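**Test operator, hand-held grippers (part-time, fixed term)**

Korard is looking for one person to work through a backlog of gripper trials that has to be repeated. The post is at our Morkotberg office, with some of the work done in ordinary flats and bedrooms.

In October we found a fault in the way our grippers report how far the fingers are open. After long use the reading drifts, so the log says the fingers are closed on an object when there is still a gap. We had already recorded 723 trials before Arnel Panganiban spotted it, and 19 of them ended in a dropped object that was logged as a good grasp. No one was hurt. All 723 will be done again.

**The work**

- Picking up small household things, such as cloths and toys, and putting them into boxes
- Checking the finger reading against a gauge before each batch, and again after every 100 trials
- Writing down each drop, slip or pinch on the fault sheet, including the ones that seem too minor to mention
- Stopping work if the two readings disagree, and ringing the office before carrying on

One trainee pinched a thumb at the pivot in an earlier round of work. You will be shown where to keep your hands, and you must tie back long hair and take off rings.

**You will need**

Steady hands, patience with dull and repeated tasks, and clear handwriting. You don't need a degree or any experience with robots. You should be able to kneel and lean over a bed or low table for part of the day. Training takes 2 days and is paid at the full rate.

To apply, send a short letter and the name of one referee to Arnel Panganiban at the Morkotberg office. Please say which days you can work. Applications must reach us by 13 Oct 2018.

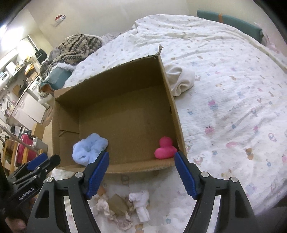
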